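Wiping Down a Light-Coloured Table: What's Worth Doing and What Isn't

I've read a lot of advice on keeping pale tabletops clean, and most of it seems to be written by people with something in a spray bottle to sell. We've had light grey tables in the back room for years. They get used for lunch, homework, parcels and the odd repair. I've tried most of the tricks and I'm not convinced by many of them.

Start with the crumpled napkin. Every table in every house has one, and every tips page says to "repurpose" it for a quick wipe. I don't. A used paper napkin pushes crumbs from one side to the other and leaves lint in a nice trail behind it. Put it in the bin and get a proper cloth.

Then there's the question of what is allowed to live on the table. The popular answer is a tray, or a caddy, or a set of matching tubs. Claton sells a "surface station" for this and I bought one in May, against my better judgement. By the end of the month it held batteries, a dead pen and three elastic bands. A small packet sitting out by itself is easy to pick up and put away. Give it a tray and it has moved in. 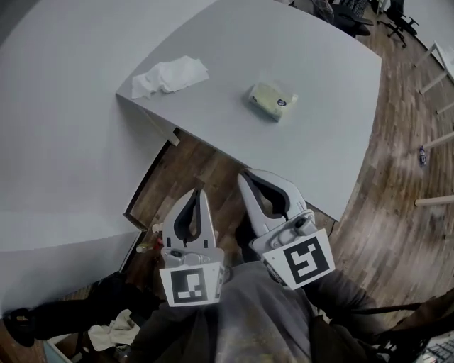 As for cleaners, the Drullerura concentrate says one 500 mL bottle will do 136 tables. I'd like to meet the person who checked. I used it for a whole bottle and then went back to warm water with a few drops of dish soap, and I couldn't pick the difference. Wring the cloth out hard, wipe in one direction, then go over it again with a dry one. If you skip the dry cloth you'll get streaks, and on light grey you'll see every one of them when the afternoon sun comes in.

Baking soda paste gets recommended for marks. Maybe. It shifted a tea ring for me and did nothing at all to ballpoint. Try it on the underside first, and don't scrub, whatever the video tells you. A dull patch is worse than a stain.

Don't forget the legs. White ones show scuffs down near the floor where shoes and the vacuum hit them, and a damp cloth takes most of that off. I can't say the same for the "miracle" sponges, which worked but crumbled to bits on the floor.

Which brings me to the floor. If you've got long wooden planks, do the table first and the floor last. It sounds obvious, yet I've read two guides this year that have it the other way around. Pick up anything dropped beside the wall before you sweep, old cloths included, or you'll be sweeping around them until Christmas.

The felt pads for table legs I'm still undecided on. The Takács ones have stayed put so far. The Ninilo ones fell off in a week and collected hair while they were at it.

Recent tips
Do You Need a Special Cloth for Glass?
Vinegar: Five Jobs It Won't Do
Getting Sticker Glue Off Plastic Tubs
Sweeping or Vacuuming Wooden Floors
Drawer Dividers, Six Months Later
Readers' Worst Cleaning Hacks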